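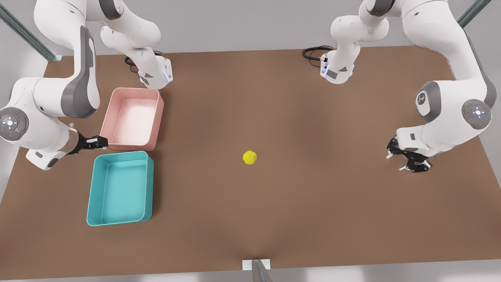 Two white robot arms at a brown table, with a pink bin, a teal bin and a yellow ball.

Foot care hours are changing at Merkelell

Starting in December, the foot care room at Merkelell Wellness will open four mornings a week. Until now it has only been open in the afternoon, and many of our older clients have asked for something earlier. The first appointment will be at 8 a.m. and the last one before lunch will start at 11:15.

Ornella Gatti will take most of the morning appointments. She worked for many years at the Bortolotti clinic and has a good deal of experience with dry, cracked heels and thickened nails. Grigoris Tsoukalas stays on in the afternoons, so if you are used to seeing him, nothing changes for you.

A standard visit includes a warm soak, nail trimming, filing, and a short foot massage. The massage lasts 15 minutes. You can ask for a longer one when you book, but please don't wait until you are in the chair, as the next person may already be here. Clients with diabetes or poor circulation should tell us when they call. We may ask for a note from your doctor before the first visit.

Please come without nail polish if you can. Bring open shoes or sandals if you want polish put on afterward - we have a few pairs of paper slippers, but they are no good in the rain. We use an unscented cream for everyone unless you ask for the lavender.

Prepaid cards bought this year are good for the new morning hours too. Each card covers 4 visits and can be shared within a household. If you have lost yours, give your name at the front desk and Italo Russo will look it up.

Parking behind the building is still tight while the Wurno Street side is being repaved. The lot by the Dastudard bakery is open to our clients until noon, and the walk is short and flat. The side door has no steps and will be unlocked from 7:45.

To book a morning visit, call the front desk and choose extension 736, or stop in. Leave a message if we don't pick up. Calls are returned the same afternoon.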